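Subject: Re: [channel-folks] Anyone going to the Pilska creator weekend?

Hi all,

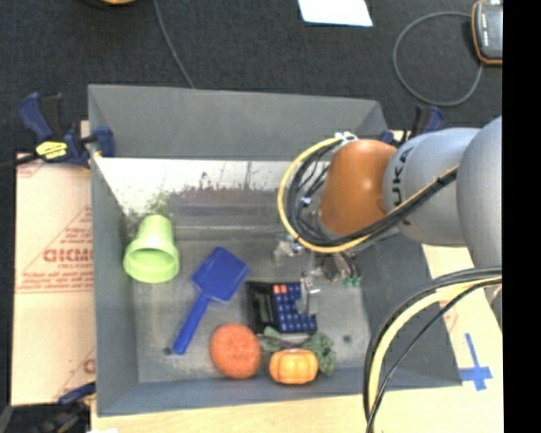

Sorry for going quiet on this one, I meant to answer a week ago and then I got buried in editing. I went last year, so let me dump everything I remember while I still remember it.

On Jun 12, 2026, a list member wrote:

> Has anyone on here been to the Pilska weekend as a small channel? I do
> restoration videos and I have 1,769 subscribers, so I'm not exactly
> famous. The creator pass is $499, which is a lot for me. The website
> talks mostly about the big live show on the last night and the brand
> lounge, and I can't tell if there is anything for people my size. Also,
> is it true you have to apply for the meetup tables separately? And is
> Herath still sponsoring the open stage?

OK, so first, the size thing. I had fewer subscribers than you when I went and I never felt out of place! The big names are mostly backstage or in their own green room until the live show anyway. The people you end up standing next to in the coffee line are running channels about bread, or train timetables, or in one case nothing but car wash reviews (I subscribed on the spot, it's great).

The pass. I paid the full price and I went back and forth on it for a month. What you get is all the daytime sessions, the open stage, the live show, and lunch, though lunch was a sandwich and I'd plan on buying something else. What you don't get is the brand lounge. You need an invitation for that, and the invitations go out by channel size as far as I could tell. If the lounge is the main reason you'd go, I would skip this year and save the money.

There is also a day pass for $50, and they hide it pretty well on the site – scroll past the hotel stuff, it's near the bottom. It covers one day of sessions and the open stage but you can't get into the live show with it. If I were on a tight budget I'd do the middle day and call it good. That was the day with the editing workshop and the sponsorship talk, and the sponsorship talk alone changed how I write emails to companies. I used to open with my numbers. Now I open with what the video is about and put the numbers at the end, and I get a lot more replies.

Meetup tables: yes, separate form, and it closes sometime in July. Please don't do what I did and assume the pass covers it. I ended up sitting on a windowsill with a handwritten sign, and around 3 people found me, one of whom was looking for the restroom. The tables are first come, first served, and they group them by topic, so put "restoration" or "repair" in the first line of the form or they'll stick you in general lifestyle like they did with a friend of mine.

Herath: last I heard they were still in for the open stage, but I only know that from somebody else's comment under a video, so take it with a grain of salt. The open stage was my favorite part either way. You sign up on a board in the morning, you get a few minutes, and you can show a clip. Bring the clip on a stick AND on your phone. The adapter situation was chaos last year and two people before me had to just describe their videos out loud (one of them was hilarious, to be fair).

For a place to stay, don't bother with the partner hotel. I stayed at a guesthouse in Erkaseck, one stop out on the train, and it was half the price and much quieter. The last train back leaves before the live show ends, though, so if you get the full pass you'll need to share a cab or leave early. I left early and missed the Feltorura set, and everybody was talking about it at breakfast, so I'm still a little sore about that.

I haven't decided about this year. If my summer series is done in time I'll probably get the day pass, and I'd be happy to share a meetup table if you want to put both our channels on the form. We'd be an odd pair but I think they allow it. Write me off list if that sounds good and I'll send you my channel blurb.

Oh, and bring a sweater. The air conditioning in the main hall is brutal.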